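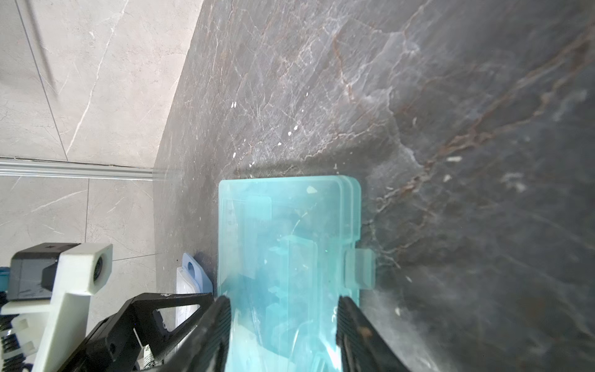
A translucent blue plastic box on a dark, marble-patterned surface.

Pantry moth

Pantry moth is the everyday name for several small moths whose young feed on dried food in kitchens, shops and warehouses. In Britain the name is most often used for the Indian meal moth (Plodia interpunctella), which got its name from Indian meal, an old term for ground maize, and has no special link with India. It will eat flour, oats, rice, nuts, dried fruit, chocolate, birdseed and pet biscuits, and is not known to have turned down muesli.

It should not be confused with the clothes moth, which eats jumpers. A house may have both, though each will keep largely to its own department.

Contents
1 Appearance
2 Life cycle
3 How it gets in
4 Signs of infestation
5 Control
6 The Bredis outbreak
7 See also

Appearance

The adult is about as long as a grain of long-grain rice, a comparison that few people welcome. At rest, the front part of each wing is pale grey or cream and the rest is a coppery brown, so that the moth seems to have been dipped. The larva is off-white, sometimes tinged with pink or green according to its diet, and has a brown head.

Adults fly mostly in the evening and at night. Their flight is weak and wandering, and they are often seen crossing a room at face height shortly after guests have sat down.

Life cycle

The female lays her eggs on or near food. The larvae hatch within days and begin eating at once, spinning silk as they go. When fully grown they leave the food and walk, often a surprising distance, to find a crack or corner in which to pupate. Cocoons have been found behind picture rails, in the screw holes of shelving and under the paper labels of tins.

In a warm kitchen the whole cycle may be over in little more than a month. In a cold larder it takes much longer, and the larvae may rest over winter. Adults do not feed on stored food, having done all that in their youth, and live for a week or two. Their attention in this time is on the next generation.

How it gets in

Most infestations are bought. Eggs and young larvae arrive in goods that were infested at the mill, in the warehouse or on the shelf, and birdseed is a frequent culprit. Adults may also fly in through open windows, but householders tend to give this route more credit than it deserves, as it reflects better on the shopping.

Cleanliness is little protection. A spotless cupboard containing one forgotten bag of ground almonds will do very well.

Signs of infestation

The usual signs are:

Webbing in the food, or across the inside of the packet
Flour or oats that hang together in clumps when poured
Larvae on the ceiling, or where the ceiling meets the wall
Small holes in paper, foil or thin plastic bags
Moths

Eating infested food by accident is not generally thought harmful. Most people who learn that they have done so would prefer to have been told later, or by somebody else.

Control

The main treatment is to find the source and get rid of it. Every dry food in the kitchen should be opened and inspected, including spices, stock cubes, herbal teas and the packets brought from the previous house. Infested goods are sealed in a bag and taken to the outside bin. An indoor bin only gives the larvae a shorter walk.

Shelves are then emptied and vacuumed, with care taken over joints and peg holes, and the vacuum cleaner is emptied outdoors. Wiping down with hot soapy water follows. Vinegar is widely recommended and makes the cupboard smell of vinegar.

Food that appears sound may be kept in a domestic freezer for a week, which kills all stages. It is afterwards stored in glass, metal or thick plastic containers with close-fitting lids. A loose lid is no great obstacle to a newly hatched larva, and a bag closed with a clothes peg is none at all.

Sticky traps baited with the female's scent attract males only. They are useful for showing whether moths are present but seldom end an infestation by themselves — one male that misses the trap can do a good deal. Bay leaves are a traditional deterrent. Larvae have been found pupating on them.

The tiny parasitic wasp Trichogramma, which lays its eggs inside those of the moth, is sold on cards to be left in cupboards. Take-up is held back by the word "wasp".

The Bredis outbreak

A well-recorded local case began in 2000 at the Aguirre wholefood warehouse in Bredis, where a delivery of sultanas was left unopened from May until the autumn. The shop below sold from open bins, and moths were soon reported along most of Irnance Road. One Lostik trap, hung over the lentils on a Saturday and taken down at the end of the month, held 587 moths.

The manager, Lindsay Tipoki, had the bins removed and almost 200 screw-top jars brought in to replace them. Customers complained about the jars for longer than they had complained about the moths. The warehouse was declared clear the following spring, and the sultanas were written off.

See also

Clothes moth
Flour beetle
Grain weevil
Larder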